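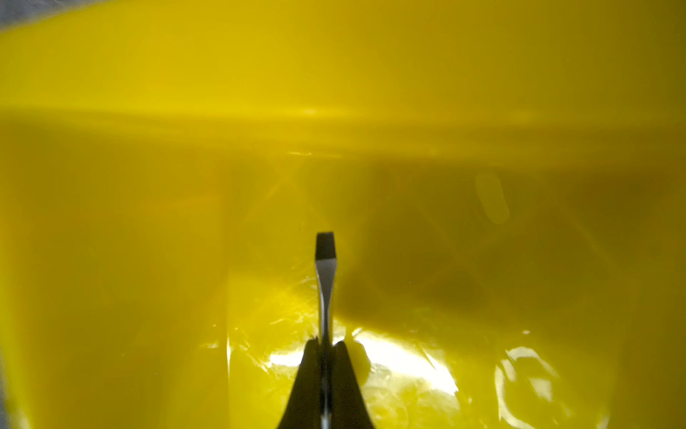 Right wrist camera, screwdriver pinched by the shaft over the yellow bin.

To: cell-users list
Date: August 15, 2026
Subject: Re: Right gripper drops the screwdriver, no fault raised

I wrote:
> Has anyone else had the right gripper let go of a tool with no
> error in the log? We run the two-arm cell at the Jelgate site.
> The task is simple: pick the screwdriver out of the yellow bin,
> lift, hand over to the left arm. Since the June update to Tratari
> it drops the thing on the lift every so often. The controller
> says "grasp held" right up to the end of the run, and the left
> arm then closes on nothing. Grip threshold is at the default
> of 500. Fingers are the standard Endura ones.

Thanks to the three people who answered off list. I have now had time to go through the logs properly, so I am putting the results here for the archive.

We did 941 picks with the same screwdriver and the same bin. 153 of them ended in a drop. The controller raised a fault on none of those, so the stop logic never came into play and both arms carried on with the handover as if nothing had happened. I have written that up as a safety matter and not only a nuisance. A screwdriver falling back into a plastic bin does no harm, but we had planned to use the same settings for a knife job next month. That job is on hold.

Two things are wrong as far as I can tell.

First, where it grips. The picks that fail are nearly all ones where the fingers close on the metal shaft. Picks on the handle are fine. The shaft is smooth and narrow, and the fingers meet it close to their tips. I had blamed the bin at first, as the glare off the yellow plastic is strong in the wrist view and I thought the pose estimate was being thrown out. I put a sheet of matt card in for a short run and the drops carried on at much the same rate, so I have stopped looking at that.

Second, the held check. Tratari used to compare finger position and motor current all through the lift. After the June update it reads them once, when the fingers stop moving, and keeps that answer. If the tool slips out later it has no way of knowing. You can see it in the log: the finger gap closes to zero and the held flag stays true. The old version would have stopped there.
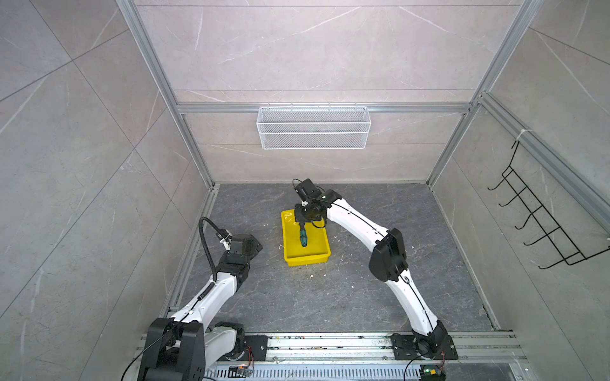
Fixed camera view of the cell: right gripper above the bin, left arm to the side.

What we have changed so far:

Grip threshold up from 500 to 927. This cuts the drops but does not cure them, and I don't like running the motors that hard for long.

Grasp point limited to the handle. No drops since, though it has been a short test.

Own check added before the handover. If the finger gap is under the set width at any time in the lift, both arms stop and wait for a reset by hand.

I would not rely on the first two without the third.

I have sent the logs to Godoy, who look after our support contract, and asked whether the single reading was meant. No answer yet beyond a ticket number. If you are on the June update and use the held flag for anything that matters, please look at your own logs for a gap of zero with the flag still true. I would also like to hear from anyone running the older version with shaft grips, as I have no figures for that.

The check is a short script and I can post it to the list if people want it. It assumes the standard fingers, so you would need to measure the closed gap again for any others.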